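Grastard – conjunto de datos de tareas cortas sobre la mesa

LÉEME, versión de agosto de 2020

Contenido de esta ficha
Qué contiene el conjunto
Cómo están organizadas las carpetas
Los objetos
La mesa y la sala
Anotaciones
Problemas conocidos
Uso y contacto

Qué contiene el conjunto

Grastard reúne 205 episodios de tareas pequeñas que se hacen sobre una mesa cuadrada: tomar un objeto, girarlo, dejarlo en otro sitio, ponerlo al lado de otro. Son acciones que en una casa o una oficina duran pocos segundos y que casi siempre se hacen sin pensar. Nos interesan sobre todo los objetos con mango, por la diferencia que existe entre el lugar donde se agarra y el lugar donde está el peso.

De los 205 episodios, 123 tienen anotación completa. Los otros tienen solamente el nombre de la tarea y el nombre del objeto. Pueden servir para pruebas, pero no los recomendamos para comparar resultados con otros grupos.

Cómo están organizadas las carpetas

episodios/ – una carpeta por episodio, con las imágenes en orden
objetos/ – una ficha de texto por cada objeto
anotaciones/ – un archivo por episodio anotado
listas/ – las divisiones de entrenamiento y prueba
LICENCIA.txt
CAMBIOS.txt

Los nombres de los episodios no siguen el orden de grabación. Se mezclaron antes de publicar, y por eso dos episodios con números seguidos pueden mostrar objetos muy diferentes.

Los objetos

Hay 33 objetos en la lista. Para cada uno, la ficha indica el color principal, la forma general y la parte por donde se toma. No se indica el material cuando no lo sabemos con seguridad. Tampoco se indica la marca, aunque a veces se puede leer en la imagen.

Las formas están divididas en 3 grupos:

Compactos: cajas pequeñas, vasos, piezas que caben en una mano.
Largos: objetos con un solo eje, como una cuchara o un rotulador.
En T: objetos con un mango y una pieza transversal en el extremo.

El grupo en T es el más pequeño y el más difícil de anotar. Cuando el objeto está acostado sobre la mesa, la dirección del mango y la dirección de la pieza transversal se anotan por separado. Mayu Kudo propuso esta regla en mayo, y los episodios anteriores fueron corregidos después con la misma regla.

La mesa y la sala

La mesa tiene la superficie de madera clara, con veta visible y esquinas redondeadas. El objeto de la tarea se coloca siempre encima de ella. El suelo tiene un dibujo de mármol gris y blanco y es brillante: refleja las luces del techo en forma de rayas claras. Quien trabaje con segmentación debe tener cuidado con estos reflejos, que se confunden fácilmente con objetos blancos y delgados.

En el fondo pueden aparecer estanterías, cajas de cartón, sillas y cables. Hemos dejado el fondo como está y no lleva etiquetas. 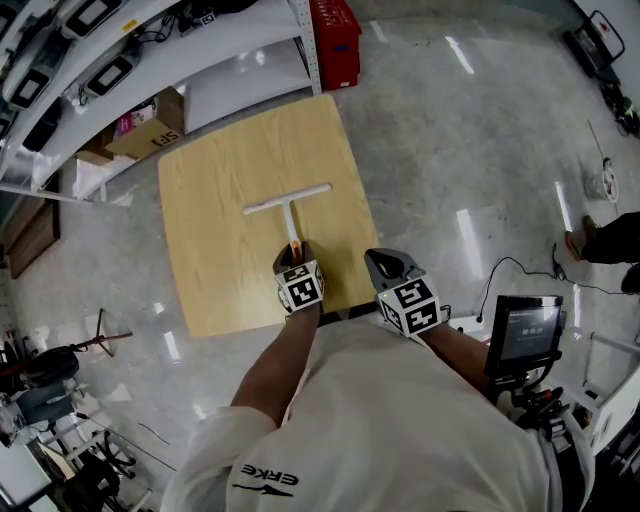

Figura 1. Objeto blanco del grupo en T sobre la mesa, tomado por el extremo naranja y blanco del mango.

Anotaciones

Cada archivo contiene el nombre del objeto, la mano que lo toma (izquierda, derecha o ambas), la parte agarrada y la posición final. Izquierda y derecha son siempre las de la persona que hace la tarea. Las anotaciones fueron escritas por Jinfeng Cui y Edivaldo Camargo, y revisadas por Beryl Bloxham.

Problemas conocidos

En algunos episodios largos, el objeto queda en parte fuera de la mesa al final. La posición se anotó igualmente.
La palabra "mango" se usa también para el extremo grueso de los rotuladores. Sabemos que no es exacto y vamos a cambiarla en la próxima versión.

Uso y contacto

El conjunto se puede usar para investigación y docencia, citando el nombre Grastard y la versión. Para otros usos, por favor escriban antes a Brock Hawthorne, del grupo Rarkis. Si encuentran un error, indiquen el número del episodio y el nombre del objeto.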